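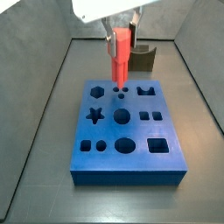
Sinéad Horgan wrote back on the last version of this checklist that she would like the comments kept in with the items, because a bare tick tells her very little when she is sorting examples a month later. I agree with her wholeheartedly, so here they are, and please do add your own!

Lernuter cell, insertion examples, April
Checked by: Aisling Lenihan

1. Emergency stop pressed and released before the first run.
OK. The button is stiffer than I'd like, but it latches.

2. Finger pads clean and seated.
OK. I wiped both and gave them a gentle tug (gentle, please, they are not cheap).

3. Gripper closes squarely on the red three-lobed piece.
OK. Grip it by the wide block at the top and leave the shaft free, otherwise the learner sees a grasp it can never finish.

4. Blue board in its starting position.
Needs attention. It had crept a little by lunchtime, and I nudged it back with the arm stopped. Gervasio, could we talk about a stop of some kind behind it?

5. Piece lined up over the matching three holes before lowering.
OK on the runs I watched. If you come down on the rim, let the run finish and label it a miss. We want the misses too, and I know it feels wrong to save them.

6. Side and back panels secure, nothing loose on the floor that isn't part of the task.
OK.

7. Lighting the same as the previous session.
OK. Somebody had been at the dimmer, so I set it back and put a bit of tape over it.

8. Disk space and file count.
OK. 144 runs saved, 2 thrown out for dropped frames, and I wrote the run numbers of both in the log. We are at 694 altogether, well past the 400 Clodagh asked for, though she would happily take more of the star.

9. Arm parked and powered down.
Done at 5:40 p.m.

Still open: item 4. Hélène has the next session and will recheck the board between runs.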